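Review: the Sarantis bench arm, after a season in our sample room

I put off writing this because I wanted the whole team to have had a proper go first, and there are a few of us with firm opinions! We test dyes and rinse waters at Loltum for textile people, and until this spring every tube was uncapped, topped up and recapped by hand. My right thumb has not forgotten it. 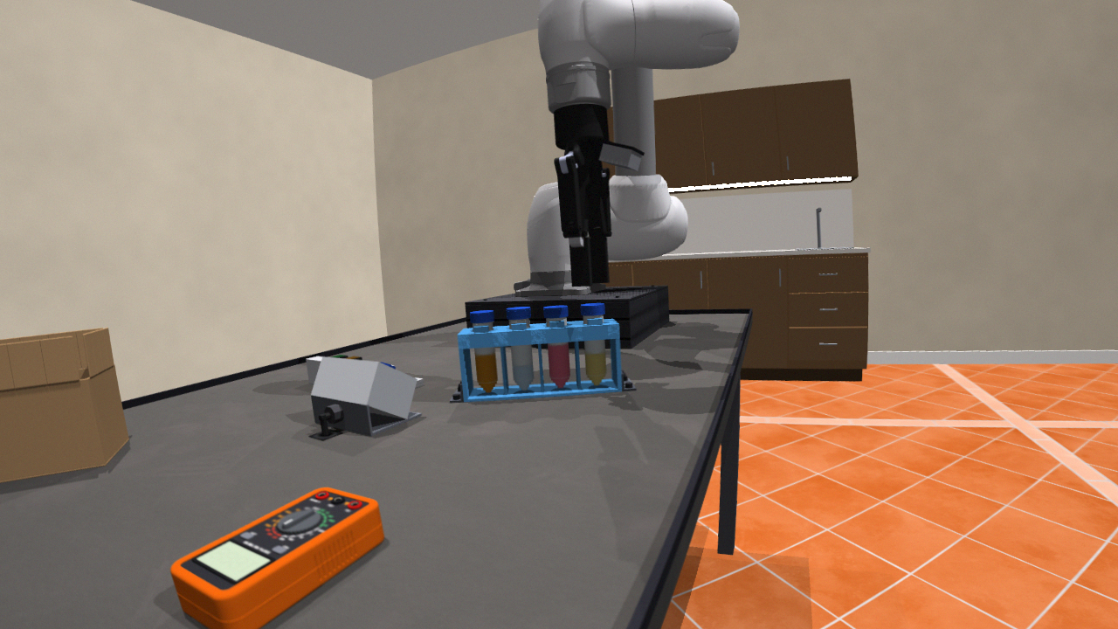

Loltum sample room, May

The arm shares the long table with everything else, meter and cardboard box included, and the blue four-place rack sits right in front of it. I'd worried we would have to give up the bench altogether, but you can still work at the near end. Setting up took 42 minutes with the Vanier software, plus a good long lunch for arguing over where the rack should go.

What has changed most is the morning. We have around 300 tubes on a busy day, and I used to spend mine on caps and nothing else. Now I read results and ring customers back (they do like being rung back), and our two juniors are learning the colour work a year sooner than I did. Nobody's hours were cut, though I'd ask about that early if I were you. 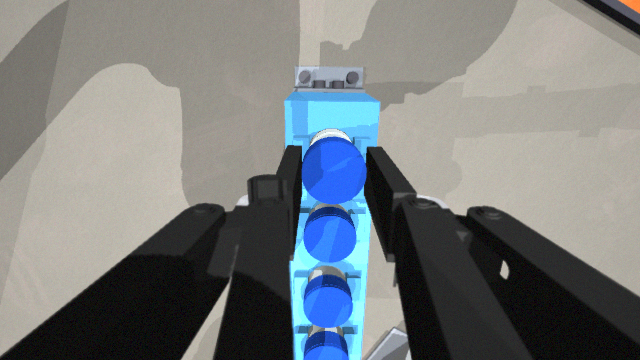
Same bench, July

Lining up on a cap is the part I still like to watch, one finger either side and very little room to spare. It's slower than me on a good day, and the manual is dreadful. Four stars, and I'd have it again.

Märta Aasen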